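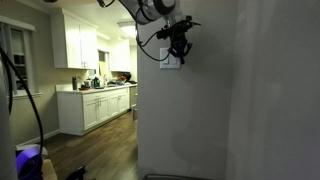
14/03/2018

Sewing room notes, Schnyder jacket, second toile

Picked up where I left off. Front panels recut from the Brullen cotton, not the cheap muslin, the muslin stretched on me last time and I spent a whole evening fixing a problem that was only in the muslin. Won't do that again.

Sleeve first. Took 1 cm out of the cap height, eased the rest. Left sleeve sits well. Right one still drags toward the back, diagonal fold from the shoulder point to just above the elbow. Rotated it forward by two notches, better, pinned. Unpinned. Rotated one more. Too far. Back to two. Mark it on the paper pattern BEFORE the next cut, I forgot with the first toile and had to guess.

Shoulder width. The whole point of this jacket is that it looks a bit young, a bit school blazer, without looking like a costume. At the moment it looks like somebody's uncle. Chang-ho tried it on over a t-shirt and said banker. Fair. Brought each shoulder in 8 mm and shortened the hem by 4 cm and it changed completely. Shorter does more than narrower. Pockets now look too low though, they need to come up with the hem, say 2.5 cm, and the flap can lose a little depth. Try patch pockets on one side and flaps on the other and look at it in the morning.

Collar: notch too wide. Cut three versions in paper, taped on, the smallest one wins. Chang-ho prefers the middle. We'll baste both in cloth.

Cloth
Naler sent swatches, finally. Navy flannel 300 gsm, nice hand, heavy for what we want. Same navy at 200 gsm is thinner than I hoped, shows the pocket bag through when held up to the window. Would need underlining on the fronts. The gray is good but the gray with the fleck is better. Dark green no.
Burn tested a snip of the gray, smells like hair, small crushable ash, a few hard beads. So not all wool whatever the ticket says. Write to Naler and ask for the composition properly.
Steam test, 10 cm squares, both navies:
heavy: lost 2 mm lengthwise, nothing across
light: lost 4 mm lengthwise, 1 mm across
So pre-shrink everything, both. Bolt number for the heavy one is 2059, ask them to hold it until we decide. They only have a short length left.

Interfacing
Cillik weft fusible, medium. First sample bubbled. Iron too hot or I moved it too soon, probably both. Second sample with a damp press cloth, 12 seconds, lift dont slide, left flat to cool under the big ruler. Good bond, couldn't peel a corner. Third sample same but on the light navy, strikes through slightly at the edge, tiny shiny dots. Not usable on the light without testing the lighter grade. Ordered a meter.
Canvas for the chest only, no shoulder pad, or the very thinnest one with a layer pulled out. Padding is what's ageing it I think. Took the pad out of the left shoulder and left it in on the right and the left side looked ten years younger, I'm not exaggerating. It does show up every fault in the shoulder seam so that seam has to be perfect.

Machine
Skipping stitches again on the double layer. New needle 90/14, fine after that. Bobbin tension slightly loose, quarter turn. Sewed a test strip and stapled it to the inside cover.
Buttonhole foot missing. Whoever has it please put it back in the tin.

Buttons
Tried horn, matte brass, and the plain navy ones. Brass is too marching band. Horn is lovely and makes it grown up again. Plain navy it is, two at the front, and maybe a contrasting thread to sew them on, a dark red? Chang-ho says nobody will notice it. I will. Cost of the horn ones would have been 194 for the whole run so that's settled anyway.

Lining
Leftover stripe from the skirt samples, enough for one body and no sleeves. Sleeves in plain gray. Center back pleat 2 cm, last time I skipped it and it ripped at the armhole the first time anyone reached for a shelf.
Hem the lining by hand, machine looks mean on this one.

To do
- transfer sleeve rotation, shoulder, hem to paper pattern
- pockets up, compare patch and flap
- recut upper collar on the bias?? check if the stripe matters, no, it's plain, forget it
- preshrink heavy navy when it arives
- lighter fusible test on light navy
- email Naler re composition and holding the bolt
- trace a size down from the corrected pattern, not from the old one

Need the finished sample by June for the lookbook, so third toile has to be the last one. If the right sleeve still drags after that I'll look at the armhole itself, possibly scoop the back by 3 mm. Measured both armholes just now before packing up and the right is 5 mm longer than the left. Cutting error. Recut right back panel first thing, before touching the sleeve again.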